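Ticket 305: Left gripper intermittent loss of grip on handled tools
Project: Stevel gripper comparison
Submitted by: Ott Sakalauskas
Opened: 1 June 2020
Priority: Normal
Status: Monitoring

Summary of issue

During comparative trials of the Trirnora and Skosier finger sets on the dual-arm unit, the left gripper has reported a successful grasp on tools that were subsequently found on the tabletop. The fault has been recorded 17 times in 300 attempts. It has been recorded with both finger sets and only on the left side. The right gripper, running the same firmware and the same force limit, has not produced the fault.

The affected objects are hand tools with moulded plastic handles. Rolls of tape have been handled without error by either arm.

Operators are asked to note the position of the left gripper cable when logging a new occurrence. The cable leaves the housing and runs loosely back along the arm, and its routing has varied between sessions. With the gripper over the red-handled scissors, the cable can lie on the tabletop beside the work area.
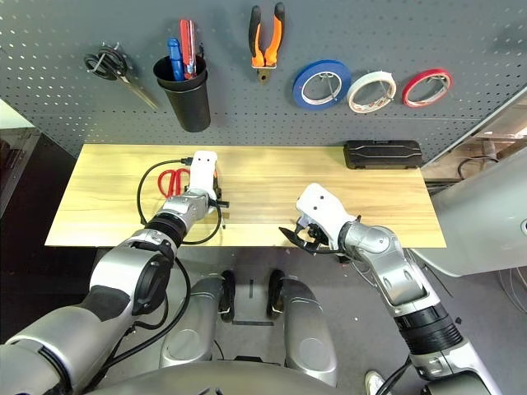

Steps taken to date

1. Both grippers were powered down, re-homed and recalibrated in accordance with the Mokoena controller manual. The fault recurred in the following session.

2. Finger sets were exchanged between the left and right arms. The fault remained with the left arm. The finger sets are therefore considered an unlikely cause.

3. The closing force limit on the left gripper was raised by one increment. Fewer drops were recorded on scissors. There was no change on screwdrivers, where the handle is held firmly but may rotate when the arm changes direction.

4. The grasp-confirmation threshold was reviewed. The controller accepts a grasp when finger travel stops before the fully closed position. A cable drawn tight against the housing could produce the same reading, and this has been put forward as the leading explanation.

5. Trials were repeated with the head camera recording throughout, so that the confirmation signal could be compared with the position of the tool between the fingers. Orange-red handles are readily distinguished from the white housing and the black fingers in the head camera view, and the vision check may be used as a second confirmation on tools of that colour. 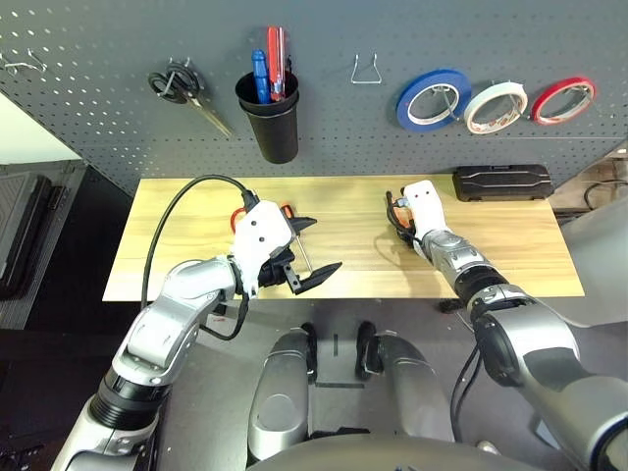

Mokoena support asked whether the confirmation signal was being read once at closure or continuously during the lift. Their view was that a single reading would not detect a handle that turned or slid after the fingers had stopped, and they recommended that continuous reading be enabled before any mechanical work was undertaken.

Ott Sakalauskas confirmed that the signal had been read once only. Continuous reading has since been enabled on both arms at the interval recommended by the manufacturer. The log buffer was increased to 2,000 entries to accommodate the additional data.

A revised test sequence was then prepared. Scissors and a screwdriver are placed on the left half of the table with the handles towards the pegboard. The left gripper approaches fully open and the right gripper is held clear of the tools, so that any disturbance can be attributed to one arm.

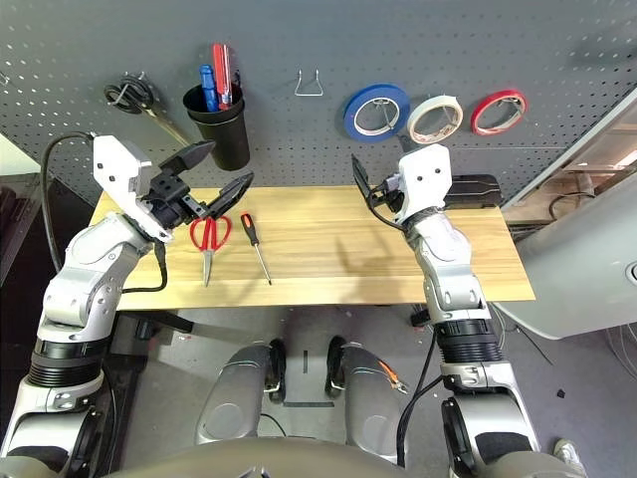 Current status

With continuous reading enabled, the controller now reports a lost grasp at the time it occurs and halts the arm. False confirmations have ceased. The underlying loss of grip on screwdriver handles continues with the Trirnora fingers and is less frequent with the Skosier fingers.

Outstanding actions

Re-route the left gripper cable with additional slack at the wrist and secure it at the forearm.

Repeat the screwdriver trials with both finger sets at the original force limit.

Forward the controller logs to Mokoena support.

The ticket will remain open until the cable work has been completed and the repeat trials have been entered in the Stevel comparison table. Further occurrences should be added to this ticket and not logged separately.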